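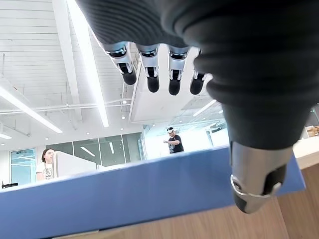 Silver fingers, black tips, seen from underneath.

Blog > Out and About > Open days

Jumping castle open day at Flasterier

So I finally got myself to the Flasterier open day, which I've been meaning to do ever since we bought our second slide combo from them. I left home at a silly hour on the Wednesday with a servo coffee and a sausage roll, and I was still beaten to the good parking by a bloke with a trailer full of deflated pirate ship.

Dinesh Shetty took our group around the sewing floor first, 11 of us in borrowed earplugs. I could've stood there all morning! They had a toddler castle half together, inside out, and he showed us where the internal baffles get stitched to the floor panel. Every stress point gets a second strip over the seam, and on the big slides a third. I've been patching the same corner on our old unit for two summers, and now I know the strip there was never wide enough to begin with (thanks a lot, previous owner).

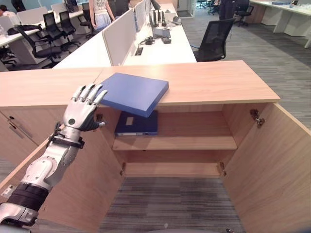 Next came blowers, and I asked far too many questions. The new Retov is noticeably quieter than mine and weighs a fair bit less, which my back would appreciate on those steep driveways. I was tempted. Then I saw the tag — $716 — and put my hands back in my pockets. Muthu Gowda, who runs a hire business up the coast, reckons he'll replace his one at a time and keep the old ones as spares, and I might pinch that plan.

Lunch was a proper barbie with onions, and a chance to argue about anchoring. Padmavathi Thomas gave a short talk on wind and tie-downs, and she was very firm that you use every anchor point, every time, even for a quick backyard birthday. She passed around a bent peg that had been hammered into a sprinkler line. Most of the room had clearly done the same.
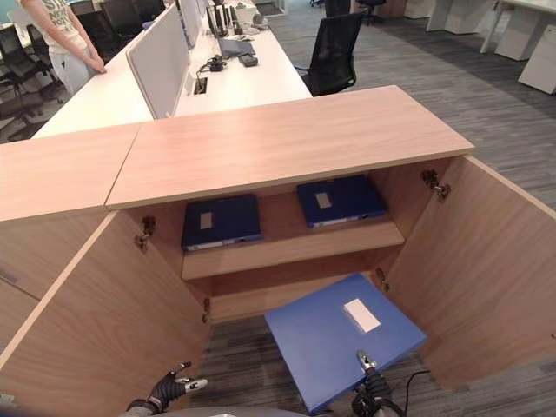 After that it was showroom time. The jungle obstacle course can take up to 69 kids an hour through it if you've got someone bossy on the gate, and it rolls up smaller than I'd have guessed. I had a go on the dry slide in my socks and came off the end sideways. The Grimness haunted castle is booked out for October already, so if you want one for Halloween you'll be on a waiting list.

I came home with a repair kit, two metres of red vinyl, a very sunburnt nose and a quote for the jungle course that I haven't shown my husband yet.

Contact us | Terms of hire | Back to top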